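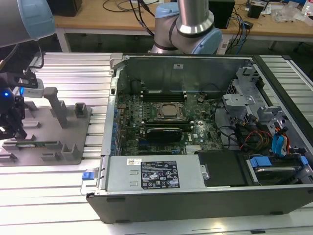
I've been using the Pilix prayer journal since November, so I reckon I can say something fair about it now. My friend Diệp Nông had one first and kept bringing it to our morning group, and I got jealous of the paper (I'm shallow like that).

It's a chunky thing, 420 pages, with a short Bible reading at the top of each one and a good lot of blank lines underneath. You don't fill in a date until you get there, which I love! I missed more than two weeks over Christmas and there was no row of empty pages glaring at me when I came back. I'm on page 66 as I write this.

The readings are short enough to manage before the kettle boils. Some of the questions are lovely — the one on page 31 about who you find hard to thank kept me busy for three mornings — and some are a bit limp. "How does this make you feel?" turns up far too often. I've started crossing it out and writing my own.

Now the grumbles. The ribbon frayed in the first month. It won't lie flat until you're well into it, so I've been holding it open with a mug. And the Psalms get squashed into one little section near the back, when I'd happily have had them all the way through.

I tried the Endska one before this and gave up on it, mainly the tiny print and a tick box for every single day. Pilix suits me much better. If you like a lot of teaching with your reading you'll want something meatier alongside it.

Four stars from me. I'd buy it again, but I'd sew in a new ribbon first.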